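Colour for people who make things: notes to go with session 4

By Lanying Guo
27 August 2025
9 min read

These are the notes I promised at the end of last session, tidied up from my own scrawl and with the bits I forgot to say put back in. If you were there you can skim the first half. If you missed it, start at the top and take your time, and bring your paints to the next one whatever you do, as we'll be mixing from the first minute.

A word on what we're after. Most people who come on this course say they "can't do colour", and when I ask what they mean it usually comes down to one of two things: their mixtures go muddy, or the colour they picked in the shop looks wrong once it's on the thing. Both have the same root. We talk about colour with one word (red, green, beige) when it takes at least three to pin it down, and so we change the wrong thing when it goes wrong.

The three words

Hue is the family name. Red, orange, yellow, green, blue, violet and all the cousins in between. It's the bit everyone already knows.

Value is how light or dark it is. If you took a black and white photograph of your painting, value is what would be left. I bang on about this one because it does nearly all the hard work in a picture and gets hardly any of the credit! Yellow straight from the tube is very light. Violet straight from the tube is very dark. People forget this and then wonder why their violet shadow has punched a hole in the paper.

Strength (the books say chroma or saturation, and then argue about whether those are the same thing, which we are going to leave to the books) is how far the colour is from grey. A brick and a tomato can have very nearly the same hue. What separates them is mostly strength.

When something looks wrong, ask in this order: is it the value? Is it the strength? Is it the hue? I have been teaching this for years and I'd still guess value first, every time, including on my own work.

Why mixtures go muddy

Every paint soaks up some of the light that lands on it and sends the rest back. Mix two paints and, roughly speaking, both of them get to do their soaking up, so there is less left to come back to you. That's why mixing paint tends to pull you darker and greyer, and why a third or fourth colour added "to fix it" makes things worse.

Now, there's nothing wrong with mud. I love mud. Unnur Hauksdóttir, who taught me, painted almost nothing but moorland and could get a whole afternoon out of one grey-brown puddle. But she knew which mud she was making. If you want to keep a mixture clean, choose two paints that already lean towards each other. A warm yellow that leans orange and a warm red that leans orange will give you an orange that sings. A lemon yellow that leans green and a crimson that leans violet will give you something a good deal duller, because between them you've smuggled in a bit of everything.

Exercise A: the 36 squares

Rule a grid of six by six on heavy paper. Pick one hue, any you like. Going across, move from full strength to grey. Going down, move from light to dark. You'll find some squares are simply impossible (try making a very dark, very strong yellow, I'll wait) and that's the most useful thing the exercise has to teach you. Leave those blank and put a small cross in them.

Please do it in one sitting if you can. Paint changes as it dries, some kinds darker and some lighter, and if you come back to a half-finished grid the next day you'll be matching new wet squares against old dry ones and tearing your hair out.

For those who asked about paint: the Preltine student range is fine for this. The Culteck gouache is nicer to use but you'll pay for it, and you'd be scrubbing most of it down the sink. Whatever you buy, get a big white. You will run out of white.

Neighbours

This is the part of the session that made everybody cross, so I'll go over it slowly.

A colour looks different depending on what's beside it. Put a middling grey on black and it looks pale; put the same grey on white and it looks dark. It works with hue too. Grey next to a strong red will seem to take on a little green, and grey next to blue will warm up a touch. Your eye exaggerates differences, which is very handy for spotting fruit in a hedge and a complete nuisance when you're choosing a cushion.

The practical upshot is that you can't judge a colour on its own. The little card from the shop has a white border, and you are not going to live in a room with a white border. Cut the border off. Paint a big sheet of lining paper and pin it next to the actual sofa. Look at it in the morning and again with the lamps on. I once painted a hallway a shade called Brukora Mist, which was a lovely soft grey in the tin, and by lamplight it was the colour of a plaster. I lived with it until December and then gave in.

Shadows and strong colour
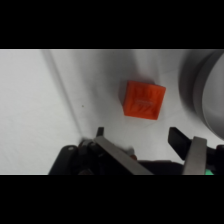
Beginners tend to paint shadows by adding black to whatever is there, and I'd like you to stop for the length of this course and look first. There are two jobs to keep apart: the shadow on the thing itself, where its own colour gets darker, and the shadow it throws on whatever it's resting on. The thrown one belongs to the surface. So with a reddish-orange cube on a very light grey ground, the soft shadow along its edge is a grey, and you should mix it from your ground colour and take it down in value before you go anywhere near the orange. After that, see whether it wants nudging. Beside an orange that strong a plain grey may well start to look a bit blue all by itself (neighbours again!), and if you've already put blue in, you'll have overdone it. Mix the grey, put it down, sit back, then decide.

The other thing about strong colour is how little of it you need. Look at the Qin tea towel I passed round, the one with the fishes: it's nearly all quiet colours, and there's one small patch of hot red doing the shouting. Try covering it with your thumb. The whole design goes to sleep. If you've got five strong colours all yelling at once, tone down four of them before you give up on the picture.

Exercise B: one loud thing

Make a small painting or collage, no bigger than a postcard, in which everything is low in strength except one shape. Then make it again with the loud shape moved somewhere else. Don't fuss over drawing. Torn paper is perfectly good. I'm interested in where your eye lands first and whether it stays there.

If you get through both and want more, do a third with no loud shape at all, only changes in value. It's harder than it sounds and I'm rather fond of the results.

For next time

Bring your grid, even if it's a disaster, and your two (or three) postcards. Also bring 10 scraps of something from home that you think are white: envelopes, a bit of sheet, an eggshell, the back of a receipt. We'll lay them all out on the big table and by the end you won't want to use the word again.

Reading, if you want it: the library has a shelf of colour books and I'd take whichever has the best plates. Skip any chapter that tells you what colours mean. Aprons are on the hooks by the sink, and please rinse your brushes before you put the kettle on.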